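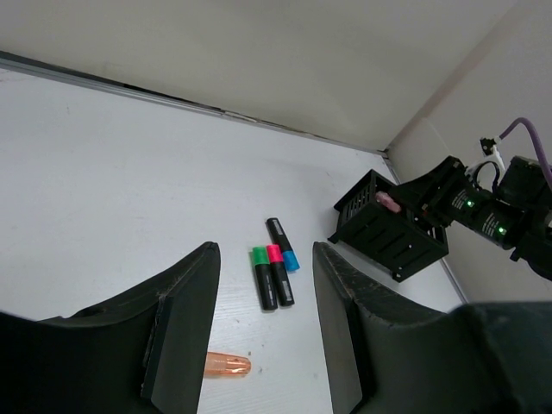 Figure 3. Wrist view from the left arm of the Wistley cell, with three markers between the open fingers and the second arm at the basket.

3.2 Cell setup and upkeep

The Wistley cell has two arms fixed to a shared base at the front of a white table. White walls close off the back and the right side. Each arm ends in a two-finger gripper with black plastic fingers, and each wrist carries a small camera that looks out past the fingertips. We chose this mounting so that the fingertips stay in view at all times. The price is that the fingers cover a large part of the lower image, and anything lying close to the palm is seen only in part.

All of the upkeep reported in this section was done on this one cell. The sister cell at Panico uses the same arms but a different table and is left out here.

Finger pads. Each finger has a darker pad on its inner face, held on with double-sided tape. The pads do most of the work when the gripper closes on something smooth, such as a marker barrel, and they are the first part to go. At the start of the project we changed pads when an operator complained about slipping. This gave uneven results, so we moved to a fixed schedule of 2000 grasps per pair. Both pads on a gripper are changed together, even if one still looks good. When we let one pair run to 3000 grasps as a test, the tape had crept at the lower edge and the pad no longer sat flat on the finger.

Scuffs on the outer plastic are ignored unless they reach the tip edge. A rounded tip edge matters a great deal on flat-lying objects, where the finger has to get between the object and the table. Tips are checked against a printed outline kept in the tool drawer. A finger that falls inside the line is replaced and the old one is thrown out.

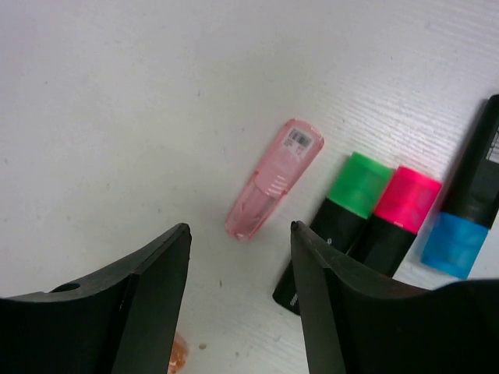

Spacing between objects turned out to need its own rule. An open finger is much wider than a marker, and when items lie side by side the outer face of one finger tends to land on a neighbor. In early runs this pushed the neighbor away or tipped the wrist enough to trigger a force stop. We did not want to remove such layouts, as they are common on real tables. The controller was changed instead so that the hand comes down more slowly when another object lies within one finger width of the target. The slower descent added 9 seconds to an average clearing run and ended most of the force stops.

Calibration. The wrist camera is calibrated against its gripper, and the gripper against the table. The first of these rarely changes. The second drifts, mostly after an arm has been unbolted or a finger swapped. Our routine has two parts. The arm first touches four marks on the gray edge strip at the back of the table, and the offsets are written to the cell log. The operator then runs a short pick test with a single long object laid at an angle to the hand. If the fingers come down with an even gap on each side of the object, the cell is released for use. If they do not, the touch routine is repeated before anything else is adjusted.

Saadet Uçar wrote the first version of this routine in February, and it has changed little. The one addition is a check of the finger zero point. The Drurka gripper driver stores the closed position at power-up, and if a scrap of tape is caught between the pads at that moment, every opening width that follows is wrong by the same amount. Operators now wipe the pads before switching on. 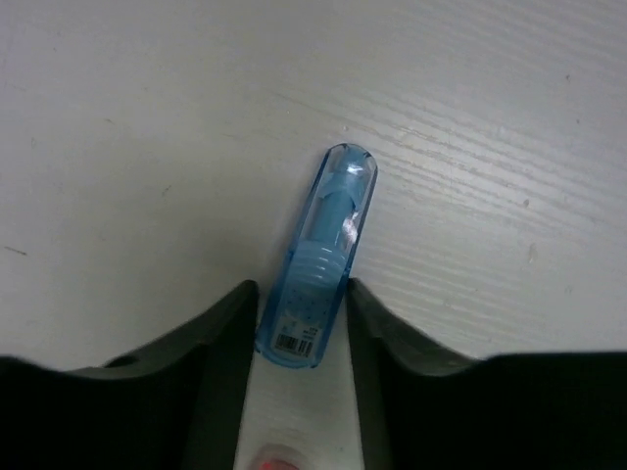 Clear plastic gave us the most trouble in the pick test. The edges of a translucent case show up well against white, but bright reflections move over its surface as the wrist moves, and the Ye detector sometimes placed the center of the object on the reflection. Turning down the overhead light helped with the reflections and made dark barrels harder to separate from the fingers, so we put the light back to its first setting. We now take the object position from 2 views, one high and one low, and reject the pick if they disagree by more than a set limit. The limit was tuned by hand and has not been tested on other tables.

Table surface. The top has a shallow grain. Under side light the ridges show as thin lines, and the detector was at first thrown off by them. Retraining on images from this table solved the problem. Small specks and scratches are left alone. The table is wiped with a dry cloth at the start of each shift, and no cleaner is used, because an earlier one left a film that made light plastic items slide when touched.

Cables. The cable on each arm runs along the outside of the links and is clipped at the joints. It needs enough slack for the wrist to turn fully in both directions. Too much slack lets the loop sag into the path of the other arm when both reach toward the basket. Clip positions are marked on the links with paint pen, and the operator moves both arms through their full range by hand after any cable work. The settings given in this section are those in use on the cell as of October 2023.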